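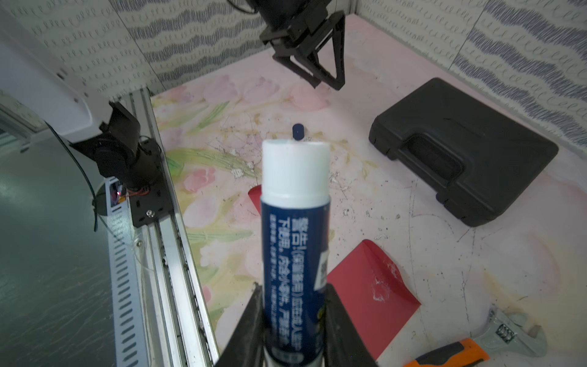
Aerossóis numa célula com robô de dois braços: que regras seguir?

Publicado em abril de 2024 na secção Automação e Segurança

mok_bancada
Boa tarde. Tenho uma célula pequena com dois braços e estou a preparar uma tarefa de arrumação de artigos de oficina: latas de spray, chaves ajustáveis, estojos de plástico. A lata é pegada na vertical, com um dedo da garra de cada lado do corpo, na parte de baixo. O texto de aviso da lata está em chinês e no laboratório ninguém o lê.
As minhas dúvidas são três. Há alguma norma que proíba manipular latas pressurizadas com garra? Que limite de força devo usar? E a célula tem as paredes e o chão forrados com papel e um tapete estampado, para variar o fundo. Isso é problema? A instrução interna que herdámos da Lurora só fala de peças rígidas e não diz nada sobre recipientes sob pressão.

beseta13
Não conheço nenhuma norma que proíba. A ISO 10218 trata da segurança do robô e da sua integração e obriga a fazer uma avaliação de risco, e é aí que a lata entra como perigo próprio da tarefa. Se houver pessoas a partilhar o espaço com o braço em movimento, veja também a ISO/TS 15066, mas atenção que os limites que lá estão são para o contacto com o corpo humano. Não servem para saber quanto aguenta uma lata.
O que fazemos na nossa oficina em Clumcombe:
Para treino e afinação usamos só latas vazias e despressurizadas, marcadas com etiqueta nossa. As cheias ficam no armário.
A tampa fica sempre posta. Nenhum dedo passa por cima da lata nem perto da válvula.
A força de fecho é limitada no controlador e não apenas no programa da tarefa. Começamos no mínimo e subimos até a lata deixar de escorregar. Se o corpo ceder, a lata sai de serviço.
As ferramentas metálicas ficam fora do percurso. Uma chave ajustável pousada no chão da célula chega para furar uma lata que caia mal.
Sem ficha de dados de segurança em língua que a equipa leia, o produto não entra. Peça-a ao fornecedor. Não se fie na tradução do telemóvel para os avisos.
Quanto ao papel nas paredes: com latas vazias não me preocupa muito. Com produto inflamável dentro, eu tirava-o, e afastava também placas eletrónicas e fontes de calor. Confirme ainda a ventilação, que numa célula fechada costuma ser fraca.

oficina2901
Nós pegamos em latas há anos e nunca rebentou nenhuma. Dedos com borracha e está feito. Acho exagero tanta papelada para uma lata de spray.

clum_integra
Discordo do comentário anterior. Nunca ter rebentado não é avaliação de risco, e se houver um acidente é a avaliação que lhe vão pedir.
Acrescento duas coisas. Com dois braços, defina por escrito qual deles pode pegar na lata e bloqueie a zona ao outro enquanto ela estiver presa. Uma garra a descer sobre uma lata já segura pela outra é o caso que mais me preocupa. E decida o que acontece na paragem de emergência: a garra deve manter a pega quando falta energia. Há modelos que abrem, convém testar com a lata vazia a pouca altura.
Nós fazemos 100 ciclos em velocidade reduzida antes de passar à velocidade normal, e trocamos as almofadas dos dedos aos 1000. São números nossos, não vêm de norma nenhuma. Também registamos cada queda, mesmo sem dano visível.

mok_bancada
Obrigado. Vou pedir a ficha ao fornecedor e passar tudo para latas vazias até lá. A revisão da instrução estava parada desde fevereiro, aproveito e junto o ponto da paragem de emergência. O papel das paredes fica por agora.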